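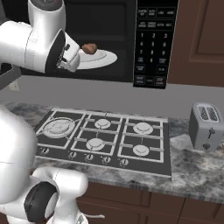
Dinner for one, microwave edition.

Aug 23, 2026

Okay diary, I have been bad about writing and I'm blaming the tomatoes. All of August has been tomatoes. I went out before breakfast again to beat the heat and came back in with the big colander full and my shirt front full too, and there are still green ones coming on behind the shed. I planted too many. I say it every year and then April comes and I'm standing in the garden center with a cart like I've never learned a thing.

The drive out to Walteck was worth it though! It's 69 miles each way and I left later than I meant to, but the road was clear and I had the windows down most of the way. The flea market there has gotten huge. The man at the gate told me they had nearly 400 tables this year (last time I went it was half a field and a hot dog cart). I was looking for canning jars and I found them, two flats of pints for less than I'd pay new, and then of course I found other things. A blue enamel pot with a chip on the lid. A bag of buttons. A secondhand novel called The Cladetti Letters that I've never heard of, but the first page was good so home it came.

I did not buy the rocking chair. I want credit for that. I sat in it twice and walked away — and I've been thinking about it ever since, so maybe I just delayed buying the rocking chair.

Lunch was at Peng, the noodle place by the bridge. I'd been saving up for that meal all week in my head. The cold sesame noodles were as good as I remembered and the iced tea came in one of those glasses the size of a flower vase. I ate too much and had to sit by the river for a while before I trusted myself to drive.

Supper was leftovers and a tomato sandwich, standing up, with the radio on. I'm 174 pages into the Nirilero mystery and I still think it's the sister, but the author keeps being nice to her, so now I'm suspicious of the doctor. I'm going to finish that one before I start the letters book. I mean it this time.

Things I need to do tomorrow: wash all the jars, buy lids, call about the gutter, find the good funnel. I've looked in both drawers and under the sink. It might be out in the shed with the paint stuff, in which case I'm buying a new funnel.

It finally cooled off after dark. I can hear crickets through the screen, and somebody down the block is playing music, but it's nice music so I don't mind it. My feet hurt. I have tomato stain under every fingernail and a sunburn on one arm only, the window arm. Going to read one more chapter and turn the light out.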